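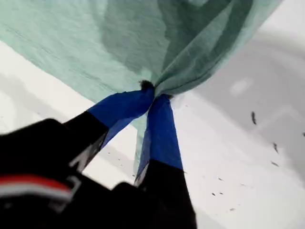 Thin green cloth, pinched into folds.

How Does Plain Cloth Get Its Color?

Look down at your shirt. What color is it? Cotton starts out a creamy white and wool is often white, gray or brown, so somebody had to put that color there. The stuff that does the job is called dye!

Long ago, all dyes came from nature. People boiled onion skins for gold, madder roots for red and the leaves of a plant called woad for blue. In the old mill town of Clarnport, dyers stirred their wool in giant copper pots that held 400 gallons each – that's enough to fill about ten bathtubs!

So why doesn't the color wash right out again? Cloth is made of tiny threads called fibers. Dye gets inside the fibers and holds on tight. Some dyes need a helper called a mordant, a kind of mineral salt that grabs the fiber with one hand and the dye with the other.

Green was a tricky one. Very few plants give a good bright green, so dyers used 2 baths. First they dyed the cloth yellow, then they dipped it in blue – and out came green! A short dip made a pale green and a long soak made a dark one.

The Bretside Textile Museum has a sample book with 648 little squares of dyed cloth, all different shades.

Word to know: mordant (MOR-dunt)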